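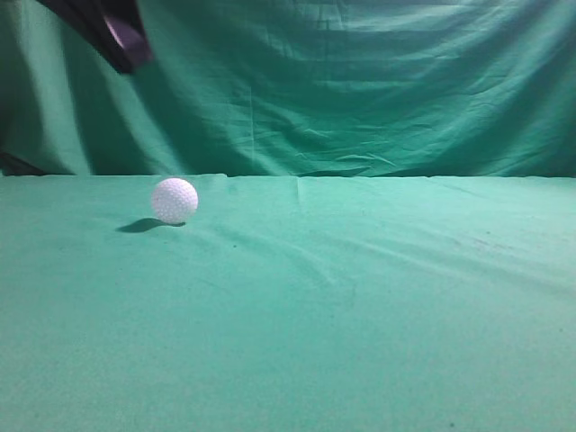 Notebook, cell 2, August

Subject: recording rules for the green table, draft 3

Carried over from last entry: Thư wants the rules on one sheet by the wall before Munther's people start their shifts. Draft 2 ran to four pages and mixed rules with reasons. Draft 3 keeps the rules short and leaves the reasons in this notebook. Lai-ching will do the wording for the sheet. What follows is what we agreed at the bench this morning plus points I am still unsure of.

Scope. Applies to teleoperated recordings of small objects on the cloth, fixed view plus wrist view. Does not apply to the drawer rig or to anything with liquids. Safety rules for the arm are a separate sheet and take precedence over everything below.

1. Before power

1.1 Stop button tested at the start of each shift, by the person who will be operating. Result initialed in the log. Ho-yin found three shifts in the old log with the test initialed by someone who was not on shift. Those entries stay as they are, with a note beside them. We do not correct a log by overwriting.

1.2 Second person within reach of the stop button whenever a new operator is on the controls. New means fewer than 16 logged hours. Chak-lun asked for a lower number. Left at 16 until we have something better to base it on.

1.3 Nothing of ours on the cloth. No pens, cups, tape rolls, phones. Tools go on the cart.

1.4 Sleeves, lanyards and hair clear of the arm. Already in the safety sheet. Repeated because it was the thing most often missed in the spot checks.

2. Cloth and backdrop

2.1 Same fabric for backdrop and tabletop. Do not swap one without the other. The batch from Buschmann does not match the older batch closely enough and the two must not be used together.

2.2 Creases are allowed. Draft 2 said the cloth must be flat. It was not possible to hold to this past the first few recordings, and operators were losing time smoothing it between takes. Revised rule: no fold tall enough to stop a rolling object or catch a fingertip. Fine diagonal creases pass.

2.3 The backdrop may hang in folds. It may not hang onto the working area. The back edge of the table should be readable in the fixed view across its full width.

2.4 Marks on the cloth. Small specks and faint smudges are recorded in the session note and left alone until the end of the session. Cleaning halfway through changes the background in the middle of a set. Replace the cloth when a mark could be taken for an object by whoever labels the data.

2.5 Lights are not moved inside a session. If a lamp fails, close the session and open a new one. Shadows count as part of the setup. Labelers outline the object only, and the shadow is left out even when it is larger than the object, as happens with the ball in the wrist view.

3. Objects

3.1 The object list is written before the first take. Current pair for this set: golf ball, white oval-looking disc. (Lai-ching: write "white disc" on the sheet. The oval is the viewing angle.) Agreed.

3.2 Names come from the list and nowhere else. Draft 1 sessions have "ball", "golf ball", "white ball" and "practice ball", with no way to tell whether they were the same object. Where the kind of ball is not certain from the views alone, the list decides.

3.3 White objects on green are easy to find and easy to overexpose. Check that the dimples can still be seen on the bright side of the ball in both views before the first take. If they cannot, bring exposure down. Do not fix it by dimming one lamp.

3.4 Same check for the disc. The molded pattern near the center is low in contrast. It does not have to be sharp, but a session where the disc is a flat white patch throughout gets flagged.

3.5 Objects that roll: set down and wait until still before starting the take. If the ball leaves the cloth during a take, the take is closed as failed. Do not reach in and return it while recording. 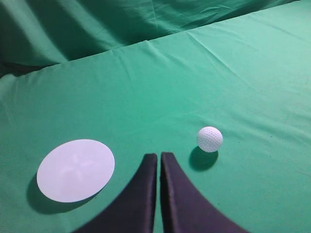
3.6 Start positions are varied between takes. Two objects on either side of the fingers is a good arrangement and we want plenty of it, but Chak-lun's review of the first 53 takes showed operators falling into the same few placements. Draft 3 asks the second person to place the objects so that the operator does not choose. Applies only when there is a second person. For single-operator shifts, use the placement cards.

4. Gripper

4.1 Close fully and open fully once before the session, on nothing, with both views recording. This gives a reference for finger position that can be compared later. Ho-yin has been using it to spot drift and it costs a few seconds.

4.2 Fingers wiped with a dry cloth only. No solvent on the finger surfaces. We had one pair go shiny after cleaning and the highlights changed enough to bother the tracker.

4.3 The fingers must be in the wrist view at all times. If the mount has shifted so that a fingertip leaves the view, stop and reset the mount. Do not compensate in software.

4.4 Approach height. The rule as written: travel high, descend over the object, no sideways sweep at finger height within reach of another object. Objection from Thư, which I think is correct: for pushing tasks the sideways sweep is the task. Changed to "for pick tasks".

4.5 Travel speed. Blur in the fixed view during fast moves is accepted during travel, where the gripper is well clear of the table. It is not accepted during approach, grasp or release. The operator should slow down before the descent begins. The cap for approach is 300 in the controller's own units, and 600 for travel. Both values are set in the profile and operators do not edit the profile. If someone needs a different value, they ask, and the change gets its own profile name.

Note to self: the units in the controller are not mm/s. I wrote mm/s in draft 1 and it was copied into the Grumero handover. Correct it there too.

5. Takes

5.1 One task per take. Task written before recording starts, in the form verb, object, destination. "Place ball on disc" is good. "Play with ball" was in the old log and cannot be used for anything.

5.2 A take ends when the gripper is clear of all objects and still, or when the operator calls it failed. No trimming by the operator. Trimming is done later and the raw file is kept.

5.3 Failed takes are kept and labeled as failed. This was the longest discussion. Munther's view is that operators under a quota will quietly delete failures if a failure counts against them. So failures do not count against the operator and do count toward the total. Deletion rights are removed from the operator account. Chak-lun to do this before the first shift.

5.4 Failure labels, final list: missed grasp, slip, unintended contact, object lost, operator error, equipment. "Other" is allowed but needs a sentence. Slip and missed grasp are hard to tell apart for the ball, and we had two people labeling the same takes differently. Working definition: if the object left the cloth between the fingers at any point, slip. Otherwise missed grasp.

5.5 Labels are assigned from the recordings, both views together. A single still is not enough for a label. A still with the gripper above and to one side of the ball could belong to an approach, a retreat or an aborted take, and we have had it labeled as all of those.

6. Time sync

6.1 Both views start from the same trigger. Sync check at start and end of session: tap the closed fingers once on the check block, then remove the block from the cloth. If the offset between views is more than one image at either end, flag the session.

6.2 Sessions copied from the Plultance recorder do not carry the trigger time in the header. Keep them in their own folder until Ho-yin has a converter. Do not guess the offset by eye.

7. Record keeping

7.1 Session note has: operator, second person if any, profile name, object list, cloth condition, stop button test, sync result, anything odd. One page. If a field is empty it was not done.

7.2 Changes to these rules get a draft number, and the draft number goes in the session note. A session recorded under draft 2 stays a draft 2 session. We do not go back and judge it by draft 3.

7.3 The partner site in Asia will use the same sheet with a translated copy beside it. If the two disagree, the English wins until somebody fixes the other. Thư is checking the translation. She already caught that "clear of the object" had come out as "has cleared away the object", which is a different instruction.

Open points

Whether 2.5 should allow for daylight. The blinds are closed but there is some leakage late in the afternoon. Ho-yin will log a reading at the start and end of the next few sessions.

Whether the disc needs its own start rule. Its rim is thin and the fingers have to come in very low to get hold of it. Operators have been tilting it up with one fingertip, which works but drags the cloth. Might permit it and add "cloth drag" to the notes. Not a failure label.

Whether to ban talking to the operator during a take. Lai-ching is for it. I would limit it to the approach and grasp. Left out of draft 3.

Cloth replacement interval. No data yet.

To do

Chak-lun: deletion rights, profile names.
Lai-ching: one-sheet wording, 14 point minimum so it can be read from the operator's chair.
Ho-yin: converter, light readings.
Munther: names of new operators and who sits second for each.
Me: fix units in the Grumero handover. Reprint placement cards, the current ones still show the old table size.

Draft 3 in force from the next session on this table.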